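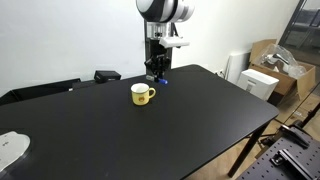

# Bench Procedure 5: Picking Up a Mug and Setting It Down

Narkgate Student Robotics Program
Revised 29 September 2018

This procedure applies to all student teams preparing for the Halim tabletop challenge. Teams should complete Bench Procedure 4 (homing the arm and checking the stop button) before beginning. Two students are required at the bench at all times: an operator, who runs the program, and a safety lead, who keeps one hand near the stop button and does nothing else while the arm is powered.

## Before Power Is Applied

1. Sign the bench log and write down the program version to be used.
2. Place one mug on the tabletop within reach of the arm. Any mug with a single side handle is acceptable. Plain, pale mugs show up well against the black surface and are recommended for first attempts.
3. Turn the mug so that the handle points to the side and the gripper can come down over the body.
4. Leave at least a hand's width between the mug and any other small item. A marker left near the mug is permitted and may be used later for the second exercise.
5. Move bags, drinks and laptops to the side counter.

## Teaching the Positions

The Drulis control software stores positions by name. Four are needed for this exercise: *home*, *above*, *grasp* and *place*. Names must be typed in lowercase, as the software treats "Above" and "above" as separate entries.

1. Start the software and select **Teach** mode. Set the speed limit to 5 percent.
2. Confirm that the gripper fingers point straight down. If the wrist is tilted, return to *home* and begin again.
3. Jog the arm until the gripper is centered over the mug with the fingertips well clear of the rim. Save this position as *above*.
4. Open the gripper fully. Lower the arm in small steps until one finger is inside the mug and the other is outside the wall, on the side opposite the handle. A small sideways correction is normally needed at this stage. Save the position as *grasp*.
5. Raise the arm along the same vertical line. Do not move sideways until both fingers are clear of the rim.
6. Choose a second spot on the table, lower the open gripper to the same height as *grasp*, and save the position as *place*.

## Running the Program

Load the file `mug_basic` and check that it contains the following order of moves:

```
home
above
open
grasp
close
above
place_high
place
open
place_high
home
```

The *place_high* position is calculated by the software from *place* and does not need to be taught.

Run the program once with no mug on the table. The safety lead should watch the fingertips and the operator should watch the screen. When the path has been checked, return the mug to its starting position and run the program at 5 percent speed. Speed may be raised to 26 percent after two clean runs. Higher settings require approval from the bench supervisor.

Grip force is set on the **Tool** page. Begin at 26. Ceramic mugs can chip at the rim, and teams that increase the force must record the new value in the log.

## Common Problems

**The mug turns as the fingers close.** The gripper is not lined up with the center of the mug. Reteach *grasp*.

**The fingertips touch the table.** Press stop. Raise *grasp* and *place* in small steps and repeat the run without the mug.

**The software reports error 61.** A position name in the program does not match a saved position. Check spelling and letter case.

**The camera view is frozen.** Close the view and open it again from the **Sensor** menu. The arm must be stopped while this is done.

## Second Exercise

Teams that finish early may repeat the procedure with a marker lying flat. The *grasp* position will be much lower, and the fingers should close across the barrel. Use the file `flat_basic` and save positions under new names so that the mug settings are kept.

## Closing the Bench

Send the arm to *home*, lower the speed limit to 5 percent and exit the software before switching off power. Return mugs and markers to the shelf in the Heser Room. Completed logs are to be handed in at the end of the session, signed by both students.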